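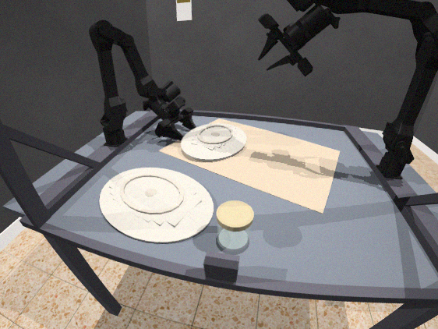

**Figure 4.1** Two simulated arms at the table used throughout this chapter. The left gripper is low, near the small plate; the right gripper is held high.

# Chapter 4: Comparing Grippers on Flat Objects

A plate is a hard object for a two-fingered gripper. It is wide and thin, and most of it lies too close to the table for a finger to get underneath. The rim is the only part worth aiming for, and a gripper that does well on blocks and jars may slide off it or push the whole plate away.

In this chapter we compare 3 grippers on the same task: pick up the small plate from the placemat and set it on the large one. The Dedik has short, stiff fingers. The Nulten has longer fingers with soft pads. The Kiani closes more slowly than the other two but reports its grip force at every step.

All of the trials are run in simulation first. Each gripper gets 1000 attempts with the same arm, the same controller and the same set of starting positions. We then repeat 40 of those attempts on real hardware and look at where the two sets of results disagree. The method follows the Forkwood test plan written by Fahad Sial, with one change: the plate may start at any angle on the placemat.

Before reading on, look again at Figure 4.1 and note how little space there is between the left gripper and the tabletop. An error of a few millimeters in height decides whether the fingers meet the rim or the table. Section 4.1 covers how to measure that error. Section 4.2 deals with finger shape, and Section 4.3 with the choice of approach angle.

You will need the scene file from Chapter 3.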